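App reskinning

By Consuelo Cuervo – last revised in January
Filed under: Mobile software, Source code licensing, App stores

App reskinning is the practice of taking the finished source code of a mobile application, changing its name, graphics, sounds and texts, and publishing the result as a separate application. The code that is used for this purpose is usually called a template. The person or company who buys the template is called a reskinner, and the changed application is called a reskin.

The practice is most common with small games and simple utilities, for example timers, photo filters, quiz apps and messaging apps with few functions. Larger applications are seldom treated in this way. They depend on servers and accounts, and these must be built again for every new owner.
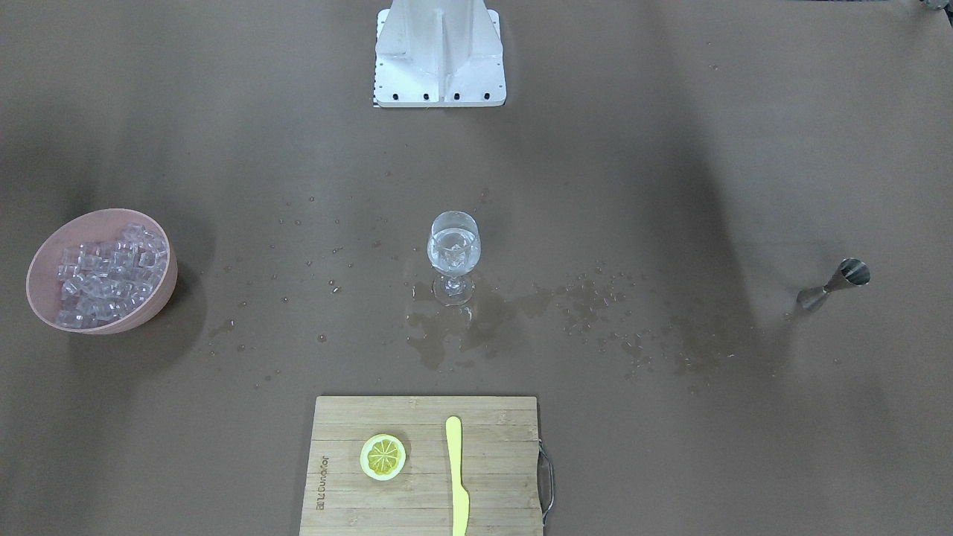
Terms of sale

Templates are sold under a license, and the code itself stays the property of the author. A single license permits one published application. A multiple license permits several, and its price is higher. Some sellers offer also an exclusive license, after which the template is removed from the catalog.

The catalog Torkulgate, which dealt mostly in puzzle and reminder templates, used a license text with 17 clauses. One of them required that the buyer replace all the graphics before publishing. Another one made the buyer responsible for the advertising accounts inside the code. This second clause was often overlooked, and there are reports of buyers who published an app where the identifiers of the author were still present. The advertising income then went to the author until the next update. 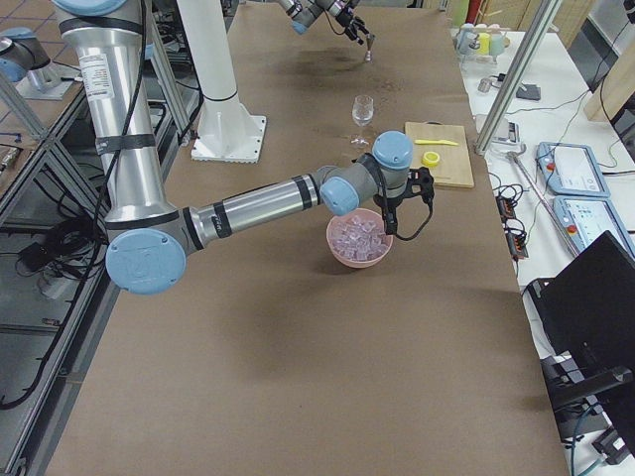 Graphics are normally the largest part of the work. A template for a game contains the icon, the launch screen, the buttons, the characters and the store pictures, each in several sizes. The icon receives the most attention, as it has to stay readable when it is very small. Designers therefore look for a subject with a clear outline and few colors. A pink bowl with pale pink cubes heaped above the rim gives a good outline, but bowl and cubes have nearly the same color and will melt together at small size, so the designer would have to make one of them darker. After the icon is fixed, the other graphics are drawn in the same palette.

Texts and sounds come next. In a well-prepared template, all the visible words are kept in one file, and this file can be given to a translator. In an older template they are spread through the code, and some of them are usually found only after publication. The Histora template, a diary with daily reminders, was known for this problem – its notification texts stayed in English in all the translated versions.

Criticism

Reskinning has been criticized for filling the stores with applications that differ only in appearance. Walter Tello, in his handbook for small publishers, argued that a reskin without any new function should not be sold as a new product. He recommended at least one change in the way the application works, such as a new level order or a different kind of reminder.

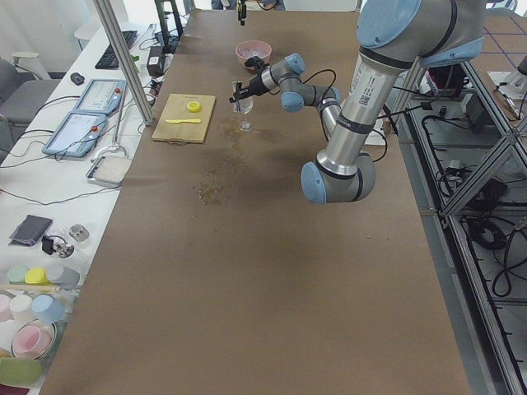 Lorne Gosselin objected that this rule is too strict for beginners, and that many people learned to program by changing the colors of somebody else's game. He added that users judge an application by whether it is useful to them, and that the origin of the code is of little interest to most of them.

Store operators may refuse a reskin when it is too similar to other applications by the same publisher. The studio Hauksdóttir had two of its word games refused for this reason, and afterwards joined them into one application with a menu of themes. 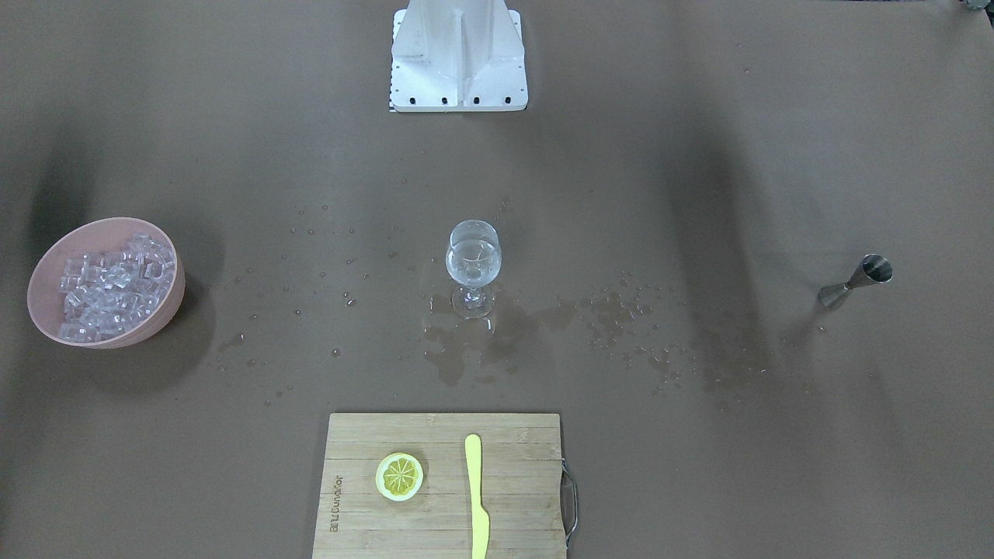 Can a template be sold again after it has been reskinned?

The buyer may sell the published application if the license allows a transfer, but the source code may not be offered as a template without the written consent of its author.

Related practices

White labeling is similar, but there the developer keeps control of the code and maintains it for all clients. Zanesex, a booking application, was distributed in this form. Cloning means that the idea of a known application is copied with newly written code, and no license is bought.

See also: App template; In-app advertising; Localization

Contact the editors | Copyright and reuse | Back to top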